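Tudthorpe Shared Rooms – Members Meeting
Minutes, December

Present: Haris Radonjić (chair), Gregor Gillies, Efraín Marulanda, Fredy Arboleda, me (Gilberto Puma, minutes)
Apologies: none received
Started 6:10 pm, upstairs room. Haris had to leave by 8 so we went fast.

1. Last minutes

Agreed, one correction. Gregor did not offer to paint the stairwell, he asked who was going to. Corrected. Stairwell still not painted, see item 8.

2. Matters arising

Front gate latch – done, Fredy fixed it.
Mailbox key – still missing. Efraín to ask Muñoz upstairs if theirs opens it, they had the same boxes put in.
Letter to Jirnby about the window leak – sent, no reply. Haris will call. If no answer by next meeting we get our own person in and send them the bill.

3. Money

Haris read out the numbers. Balance is $1,557. Was higher but the water bill and the floor repair both came out. Room budget for the year is still set at 2,000 and this has to cover furniture, so not a lot of slack.

Gregor asked if the floor repair is finished. Yes. Two blocks by the curtain had lifted, they're glued down now. Efraín asked for no wet mopping on the herringbone, damp mop only, wring it out properly. Agreed. Fredy to put a note on the mop bucket.

4. The downstairs room

Main item, took most of the meeting.

Haris: room gets used for three things at once – laundry, desk work, and the evening class – and the stuff in it drifts. Wants a fixed place for everything so whoever opens up in the morning isn't moving furniture for ten minutes.

Went through it piece by piece.

Standing desk. Stands in front of the white door. Gregor wants it moved, says the door is there to be used. Fredy said he has opened that door once in a year. Haris said once is enough, and what if it's the time it matters. Some back and forth. Efraín suggested the long wall upstairs but then the laundry people have nowhere to fold. Agreed: desk goes along the plain wall, clear of the door, far enough that the door opens all the way. Fredy and Gregor to move it. Cable under the top to be clipped up at the same time, it hangs in a loop and catches on knees (Gregor's knees).

Red tag on the desk foot – Efraín asked if it can come off. Leave it until we know what it is for. Haris to look in the folder.

Mesh chair with the writing tablet. Long discussion for one chair. It is the only one with the fold-down tablet so the evening class wants it, but it has also been the desk chair and it gets left wherever. Casters are small and it rolls off the spot on its own acording to Gregor, the floor might not be level there. Fredy will check with the level.

Question of whether to buy more of the same. Fredy got a price from Mutstead, $70 each, delivery on top if under five chairs. Class would like six. Haris said six is $420 before anything else and we haven't paid for the curtain cleaning yet. Proposal: buy two now, see how they hold up, then decide. Efraín seconded. Carried, all in favor.

Gregor wanted it noted that a plain table does the same job as a tablet arm. Noted.

Tablet to be folded away after class. It sticks out and people walk into it on the way to the washer.

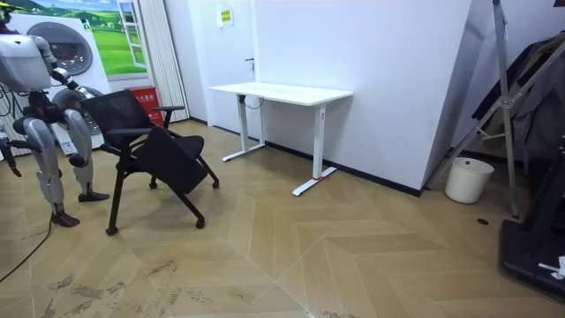
Parking spot for the chair: Efraín proposed beside the desk once the desk is moved. Fredy proposed under the desk, but the armrests might not clear if somebody has lowered the top. Beside the desk then. Tape mark on the floor? Haris said no tape on the wood, it pulls the finish. So no tape, just put it back.

Washing machine. Stays where it is, plumbing is there. Class complained about the spin noise again. Agreed no loads started after 6:30 pm on class evenings. Door to be left open a crack after use so it doesn't smell. Lint and coins out of the filter once a month, Gregor has been doing it and would like someone else to. Efraín will take January onward.

Fire extinguisher box. Sits at the bottom of the curtain. Haris not happy about the curtain hanging right there, if it gets pulled across nobody finds the box in a hurry. Options were shorten the curtain, tie it back, or move the box. Tie back is cheapest. Efraín has cord at home. Agreed the box stays visible and nothing gets put on top or in front. Haris to check the date on the contents.

Curtain. Cream shows everything. Cleaning quote from the place next to Mutstead is $26 a panel, which seemed fair. Gregor asked if it can just go in our own washer. Efraín says pleats will not survive. Going with the cleaner. Carried, Gregor abstained.

Mural. The hills stay. Fredy asked about touching up the painted window frame, there is a scuff he keeps seeing from the desk. Low priority. If there is leftover white from the stairwell job, whoever does that can do this too.

Wastebasket by the angled wall panel. Too small, full by lunch most days. Fredy has a bigger one with a lid. Small one goes upstairs. Laundry people please take empty detergent bottles out to the recycling and not stuff them in there.

Sign on the door. Yellow and white one. Gregor says keep, Haris says keep. Keep.

5. Cables on the floor

Came up under item 4 but Haris wanted it separate. Nothing to run loose across the walking path between the washer and the door while people are in. If you have something plugged in and you're leaving, unplug it, coil it, hang it up. Fredy to put up two hooks at shoulder height on the plain wall. Efraín asked for hooks that screw in, the sticky ones from last time came down with the paint on them. Agreed, screw in.

Cable covers for the bit that can't be avoided – Fredy to price up for next time.

6. Opening and closing list

Current list is out of date, still has the old heater on it. New version, short:

Opening – curtain tied back, heating on, check under the washer for water, bin liner in.
Closing – chair to its spot with tablet folded, desk top wiped and lowered, washer off at the wall, washer door ajar, anything plugged in coiled up, lights, lock both locks.

Gregor asked for "both locks" to be in capitals. OK. Efraín will type it up and put a copy inside the cupboard upstairs and one by the light switch downstairs.

Should desk be left lowered or raised? Haris prefers lowered. No strong feelings otherwise. Lowered.

7. Evening class

Carries on through the winter, same time. Fredy asked if they can use the downstairs room half an hour earlier to set up. Fine if the laundry is clear. They are to put things back themselves, has been patchy. Haris will have a word with them, nicely.

Whiteboard request – no wall for it unless it goes on the angled panel. Is that panel solid enough to take a screw? Not known. Gregor to knock on it and report.

8. Stairwell

Still needs a painter. Got one quote so far and Haris thinks it is high. Get one more before deciding. Efraín knows someone over the Jirnby side who did his kitchen. To bring a price next time.

9. AOB

Gregor – can people stop propping the street door with the mat, it is wearing a hole. Agreed.
Fredy – found a set of keys, blue fob, in the upstairs kitchen drawer. Whoever's they are, see Fredy.
Efraín – spare light bulbs are now in the box marked plates. He will re-mark the box.
Haris – key deposits, two still owing, he will chase.

Actions

Haris – call Jirnby re leak. Folder, red tag. Extinguisher date. Talk to class. Key deposits.
Gregor – move desk with Fredy. Wall panel, is it solid.
Efraín – Muñoz and the mailbox key. Cord for the curtain. Type up list. Filter from Janurary. Painter price. Box label.
Fredy – move desk with Gregor, clip cable. Check floor with level. Order two chairs from Mutstead. Hooks. Price cable covers. Bigger bin. Note on mop bucket.
Gilberto – book the curtain cleaner. Send these out.

Next meeting same place, 6 pm sharp this time please. Date to be sent round once Haris has his shifts.

Closed 7:52 pm.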